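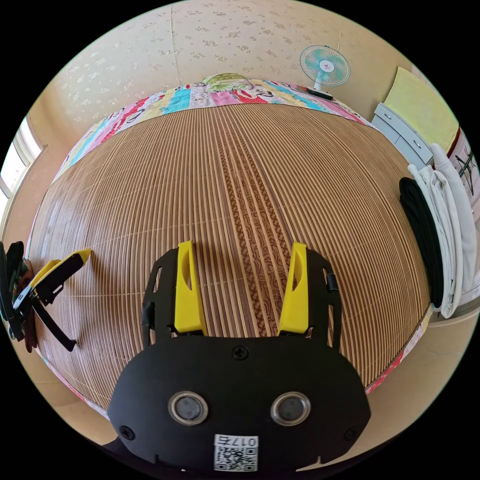

铺在床上的竹席,一片一片的竹条排得整整齐齐。

竹子为什么长得那么快?

小朋友,你夏天睡过竹席吗?刚躺上去的时候,背上凉丝丝的,舒服极了!可是你有没有想过,做竹席的竹子是怎么长大的呢?它到底是树,还是草?今天我们就钻进竹林里,把这些问题一个一个弄明白。

竹子是树还是草?

先来猜一猜!竹子又高又硬,看上去很像树,对不对?其实呀,它和水稻、小麦、玉米是一家人,都属于“禾本科”。也就是说,竹子是一种特别高大的草!

树每年都会长粗一点,把树干锯开,能看到一圈一圈的年轮。竹子没有年轮。一根竹笋刚钻出地面时有多粗,长大以后差不多还是那么粗。要是你在竹林里看见一根胖胖的竹笋,就可以大胆地说:“你以后一定是一根粗竹子!”

一夜长高一大截

竹子是植物里的长高冠军。有些种类的竹子,在最适合的天气里,一天就能长高将近一米!

它为什么这么厉害呢?秘密藏在“节”里。大多数植物主要靠顶端往上长,竹子却是每一节都能一起伸长。剥开一根竹笋,你会发现里面的节早就一层一层叠好了,紧紧挤在一块儿。春天下过雨,土里的水足了,这些节就一起用力,像把一架手风琴慢慢拉开。

小姑娘哈杰尔·森梅兹住在扎伊斯陶镇,她家屋后就有一小片竹林。有一年春天,她在一根竹笋旁边插了根木棍,和笋尖一样高,棍子上系着红毛线。她每天早上七点跑去看一次,把新的高度画在本子上。第一天只长了一点点,下过一场大雨以后,笋尖一天就高出22厘米!哈杰尔在那一页上画了三个大大的感叹号。

地底下的秘密通道

你看到的竹林,也许有几百根竹子,可它们很可能是连在一起的!竹子的地下有一种横着长的茎,叫作“竹鞭”。竹鞭也有节,节上会冒出小芽,有的小芽长成新的竹鞭,有的小芽钻出地面,就变成了竹笋。

竹笋还小的时候没有叶子,没办法自己用阳光做“饭”,怎么办呢?大竹子会通过竹鞭给它送养料。有这么多大竹子一起喂它,难怪它长得那么快!

不过,有的竹子不爱到处乱跑,它们一丛一丛挤着长,叫作“丛生竹”。到公园里玩的时候,你可以看看遇到的是哪一种。

竹子为什么是空心的?

拿一张纸卷成筒,竖在桌上,再把一本薄薄的书轻轻放上去。咦,纸筒竟然撑住了!同样一张纸,平平地立着可做不到。空心的圆筒又轻又结实,竹子用的就是这个本领。里面空着,能省下不少材料,好让它快快长高。

竹子里面还有一层层横着的隔板,就长在竹节的地方。大风吹来,竹子弯下腰,有隔板撑着,竹筒就不容易被压扁。风停了,它又直起身来,真神气!

竹子会开花吗?

会!可是要等很久很久。有的竹子要过几十年才开一次花,有的甚至要等上一百多年。很多竹子开完花、结了种子,就会慢慢枯死,再由种子长出新的竹林。所以,能亲眼看到竹子开花的人,运气可真不一般。

从竹子到竹席

竹匠阿尔佩尔·格泽尔在卡拉布鲁特村做了很多年的竹席。他喜欢在12月砍竹子,他说冬天的竹子不容易生虫。砍回来的竹子要先锯成段,再劈成长条,然后一遍一遍地刮,把毛刺全刮干净。最后用线把竹条穿起来,或者编起来,一张席子才算做好。他做过最大的一张席子,用了整整179根竹条!

竹席为什么摸起来凉呢?竹条光滑,贴着皮肤的时候,会很快把身上的热带走一些。竹条之间有缝,空气也能钻进钻出,汗水干得就快了。

动手试一试

找一双旧的竹筷子和一个放大镜,到窗边亮一点的地方,仔细看筷子的粗头。你会看见许多深色的小点,那是竹子运水和运养料的“管道”!再看看筷子的侧面,这些管道变成了一条条细细的长线,从这头一直通到那头。请你把看到的小点和长线画下来,再找一根木头筷子比一比,它们长得一样吗?

小词典

竹鞭:竹子长在地下的茎,会长出竹笋。
竹节:竹竿上一圈一圈鼓起来的地方。
禾本科:植物里的一个大家族,水稻、小麦和竹子都在里面。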